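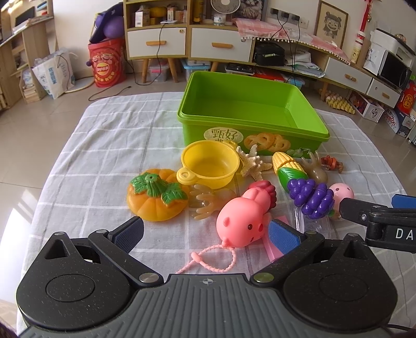
4. Clearing a Table of Toys

4.1 Why this chore

Putting toys into a box is something most children can do by the age of three, and it is still a fine way to embarrass a robot. We like it for that reason. The job has a clear end state, it takes place in real homes, and the objects come in every shape a toy designer can think up. A policy that clears a table has to pick things that roll, things that squash, and things that lie on top of other things, and it has to do so with two arms that share a small space.

The layout in Figure 4 is typical of our home recordings. A large open box stands near the back of the table and the toys are clustered in front of it. The pink pig lies between the fingers of one gripper while a second gripper reaches in from the right toward a small pink ball with a face. The rest of the group includes a pumpkin, a toy saucepan, an ear of corn and a bunch of grapes. Some of these are near-ideal targets for a two-finger grasp. Others, such as the hand-shaped squishy toy with its spread fingers, have no single good place to hold, and a human demonstrator will often change plans halfway down.

4.2 Data

All demonstrations were recorded with hand-held grippers, with a camera mounted on each. The demonstrator works in pairs of hands, as people do at home, and no robot needs to be carried up anyone's stairs. The full Dravska set used in this section has 2,882 demonstrations from 30 homes in and near Darnstead. Every household cleared its own table with its own toys. We asked only that the box stay open and that nothing sharp be included.

We did not tidy the rooms. Shelves, cabinets, hanging pictures and kitchen appliances all appear in the background of the recordings, and so do patterned tablecloths. The checked cloth in Figure 4 is a good test in its own right: a regular grid gives the tracker plenty of corners to follow, but one cell looks very much like the next, and a policy that leans too hard on local texture can lose its place by exactly one square. We saw this in early models and were delighted to find that it went away once the training set covered enough different table covers. No change to the network was needed.

Demonstrators were told to work at their own pace. This made the data uneven in ways that turned out to be useful. Some people cleared from front to back, some took the large toys first, and a few put both hands on the same toy when it was soft or awkward. We kept all of it. Trials in which a toy was dropped and picked up again were also kept, and Section 4.5 shows that removing them made the policy worse.

4.3 What the fingers need to do

It is easy to think of toy clearing as a vision problem. Our own first proposal said so. After a month of failures we would put at least half of the difficulty in the fingers.

Take the pig. Its snout, ears and tail all stick out from a rounded body, and each one offers the gripper a tempting edge. A grasp on the tail looks fine to the camera and may even survive the lift, but the toy then hangs at an angle and swings into the rim of the box. Closing across the body is safer. The fingers in our setup carry textured pads, and on a rubber toy a body grasp usually needs only a light squeeze. The policy has to learn to stop closing while the toy is still round.

Strings, straps and thin packaging are a second source of trouble. A beaded strap lies in front of the pig in Figure 4, and there is a flat card under one side of it. A clear plastic packet lies partly under the grapes. Objects like these matter even when they are not the target of the next grasp. A fingertip that comes in low can trap a strap or push a card along the cloth, and then the state of the table has changed in a way the policy did not plan for. Human demonstrators deal with this without slowing down. They come in slightly high, close, and tilt the wrist as the toy leaves the table. The trained policy picked up the same tilt from the data, and watching it appear between two training checkpoints was one of the nicest moments of the project.

The third problem is the other arm. When both grippers work in front of one box, the paths to the opening cross. We do not schedule the arms by hand. Each arm sees its own camera view and a short history of the other arm's pose, and the policy is free to wait. On tables with a wide opening it rarely waits at all.

4.4 Evaluation

We ran 289 trials on a two-arm robot, in rooms that were not in the training set. A trial counted as a success only if every toy was inside the box and the box was still upright at the end. Partial credit was logged but is not part of the headline result. We chose the strict rule on purpose. A parent who finds the grapes on the floor does not feel that the table has been cleared.

The Dravska policy completed 62 percent of the trials under this rule. The comparison method, Wubshet, plans each grasp separately from a single overhead view and was given the same grippers and the same time limit. It did well on hard toys with room around them and poorly on anything soft or stacked. Its most common failure was a grasp on a thin part of the toy, followed by a drop at the rim.

Most of our own failures came late in the trial. With only a few toys left, the arms sometimes went for the same object, and a gentle bump was enough to roll a ball off the table. Translucent toys were the next largest group. A see-through toy on a patterned cloth takes on the pattern beneath it, and the policy would now and then close on the wrong part or on nothing. Toys that lay against the front of the box were hard too – the fingers need space on both sides, and the box wall takes one side away.

Printed boxes deserve a mention of their own. Many families keep toys in whatever container is at hand, and containers often carry pictures. The one in Figure 4 shows pretzel-shaped cookies on its front. An early model tested with printed containers would sometimes try to pick up the picture. Adding depth from motion between frames fixed nearly all of these cases.

4.5 Which demonstrations matter

We retrained the policy with parts of the data left out. Removing the dropped-and-recovered trials hurt the most. Without them the robot could still pick well, but a single slip would end the attempt, and the arm would carry an empty gripper to the box and open it there with full confidence. Removing half of the homes hurt more than removing half of the trials in every home. For this chore, at least, a new kitchen teaches more than another afternoon in the same one.

Leaving out the two-handed grasps had a smaller effect than we expected. The policy cleared most soft toys with one arm and simply took longer over them. We had been quite sure of the opposite, and we are now looking again at how often people use both hands out of need and how often out of habit.

4.6 From the table to the workbench

The same recipe carries over to light shop-floor work, with some limits. At the Brakex workshop we tested a bench-clearing task in which loose parts go from a work surface into an open bin. Picking was easier than at home. The parts are rigid, they repeat, and nobody minds how hard they are squeezed. Placing was harder, as a heavy part dropped from rim height can chip its neighbor. We added a lower release point and a short set of demonstrations from the bench, and the policy adapted quickly.

Can machines do this chore yet, then? On an ordinary table, with no preparation of the room, our robot now finishes more often than it fails, and it does so with toys it has never seen. It is slow, it needs a clear view, and it should not be left alone with a see-through octopus. We still find the result very encouraging – when we began in May, the same robot could not reliably get one rubber animal over the edge of a box. The next section turns to chores in which the container has a lid and has to be opened first.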